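A **rice cooker** is a kitchen appliance that boils or steams rice and, in most cases, switches itself off or to a lower heat when the rice is done. The basic household type consists of an outer body, a heating plate, a removable inner pot, a lid and a temperature sensor. Larger gas-fired and electric models are used in restaurants, schools and hospitals.

## Operation

Rice and water are placed in the inner pot, which rests on the heating plate. A spring-loaded sensor in the middle of the plate touches the bottom of the pot. As long as free water remains, the temperature of the pot stays near the boiling point of water. Once the water has been absorbed or has boiled away, the temperature rises quickly, and the sensor cuts the power or moves the cooker to its warming setting.

In simple cookers the sensor is a magnet that loses its pull at a set temperature and releases a lever. The lever makes the click that many users take as the sign that the rice is ready. Cookers with a microcontroller read the temperature electronically and can change the heat in stages, including a soaking stage before boiling and a resting stage after it.

## Types

**Conventional cookers** have a loose lid, often of glass, and one switch. They are cheap and easy to repair, but starchy water may bubble over if the pot is too full.

**Jar cookers** have a hinged lid that locks, with a steam vent and a cup or channel that collects condensation. The tighter seal keeps cooked rice moist for longer. 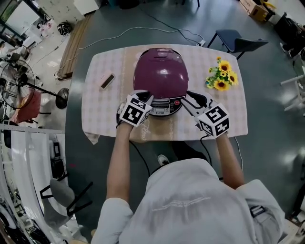

**Induction cookers** heat the inner pot directly by means of a coil. The pot must contain a magnetic metal. Heating is more even than with a plate, and the price is higher.

**Pressure cookers for rice** raise the boiling point inside the pot and shorten the cooking time for brown rice and other whole grains.

## Water and measuring

Many cookers are sold with a plastic cup for measuring dry rice. The cup is commonly smaller than a standard American cup, and the lines inside the pot are matched to it. Using a different cup with the same lines gives rice that is too firm or too soft.

Long-grain rice generally needs more water than short-grain rice of the same weight, and brown rice needs more than white. Rinsing removes loose starch and makes the cooked grains less sticky. Enriched rice loses part of its added vitamins when rinsed.

## Other uses

Rice cookers are also used for porridge, lentils, steamed vegetables, dumplings and sponge cakes. A basic model may switch off early when used for cakes, as batter contains little free water, and the switch then has to be pressed again after a pause.

## Care and safety

The inner pot is washed by hand or, where the maker allows it, in a dishwasher. Metal spoons scratch nonstick coatings. Grains stuck between the pot and the plate can cause uneven heating or scorching.

Cooked rice left at room temperature can support the growth of *Bacillus cereus*, a bacterium whose spores survive boiling. Rice should be kept hot in the cooker or chilled promptly in a shallow container.

## See also

- Pressure cooking
- Slow cooker
- Steaming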